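Course Notes > Inventory and Order Systems > Unit 5

Unit 5: Purchase Orders, Receiving and Three-Way Matching

Last updated: August

Read this before the lab. The lab uses the Kneath purchasing module with the sample company, Ulora. You should already have the item master from Unit 4 loaded. If your vendor list is blank, reload the Ulora data set before you start.

1. What a purchase order does

A purchase order (PO) records what the company has agreed to buy, from whom, at what price and by when. Saving a PO does not change the on-hand quantity and does not post anything to the general ledger. It does change the on-order quantity for each item on it. Students often look for a ledger entry at this point and think the system has failed. There isn't one.

A PO in Kneath has a header (vendor, ship-to location, terms, buyer code) and one or more lines (item, quantity, unit of measure, unit cost, due date). The unit of measure matters. If you order in cases and stock in eaches, the conversion factor comes from the item master. Check it first.
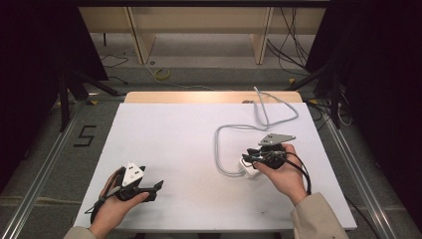

PO status runs through Open, Partial, Received and Closed. A PO can also be Canceled, but only while nothing has been received against it. After a first receipt you close the remaining lines by hand.

2. Receiving

The receipt is entered against the PO number. When it is posted:

- on-hand goes up by the quantity received
- on-order goes down by the same quantity
- inventory is debited at PO cost
- accrued payables (received, not invoiced) is credited

Worked example. PO 2052 is placed with the vendor Skastoria for 20 units. The first delivery is short by 5, so you post a receipt for 15. On-hand rises by 15, on-order drops to 5, and the status moves to Partial. Do not edit the PO line down to 15 to make it match. The other 5 are still owed – unless the vendor tells you they won't ship, in which case you close the line and enter a reason code.

Over-receipts are blocked by default. The tolerance is set per vendor, as a percentage of the line quantity.

3. Three-way matching

Before an invoice is approved for payment, the system compares the PO, the receipt and the vendor invoice. Quantity is checked against the receipt and price is checked against the PO. A line that is outside tolerance on either one goes on hold. Freight and tax are left out of the match and are handled in Unit 6.

When a price hold comes up, look at the unit of measure before you call the vendor. A case price entered against an each quantity is the usual cause.
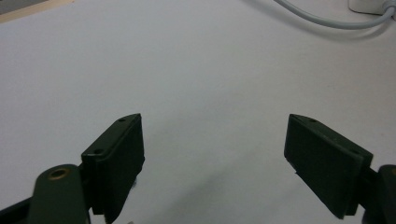 Gripper fingers open over a white tabletop.

4. Month-end

Run the Received Not Invoiced report and compare its total with the accrued payables balance in the ledger. The two should agree. If they don't, look for manual journal entries to the accrual account first, then for receipts posted to the wrong period.

5. Lab work

Enter two POs for Ulora, one to Skastoria and one to Muditz. Receive the first in full and the second in part. Enter both invoices, with the Muditz invoice for the full ordered quantity, and print the hold report. Hand in the hold report and the Received Not Invoiced report together, with a short note on which line is on hold and what you would do to release it.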